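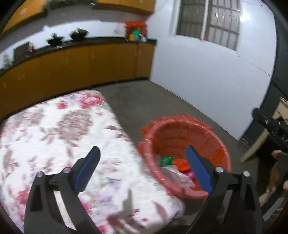 So the June numbers are in, and I owe you all the post I kept promising about the blur filter.

Quick recap if you're new. Skye Mowat and I have been teaching a policy (we call it Kiseo) to tidy up small household stuff, using demos recorded with a hand-held gripper in people's homes. We had 2000 clips, and my plan all spring was to throw out everything with motion blur in it. Seemed obvious! Blurry footage, bad training data, goodbye.

Skye thought I was being too fussy, and she was right — ugh. We trained one version on all 2000 clips and one on my nice clean subset, then ran 150 trials with each. The clean one lost. It was fine once the fingers were close to something, but it dithered horribly on the way over, like a person looking for their glasses.

Our best guess is that the blur lives mostly in the fast bits, so by cutting it I'd cut nearly all the examples of moving from one spot to the next. The two blue finger pads stay pretty readable even when the kitchen behind them is mush, and maybe that's enough for the policy to go on. I haven't proved that part. Isla McIver wants me to mask the background and rerun everything, which will eat 2 more weeks of GPU time, and I'm grumbling but I'll do it.

Filter's off for now. Code cleanup is next, then the masking runs.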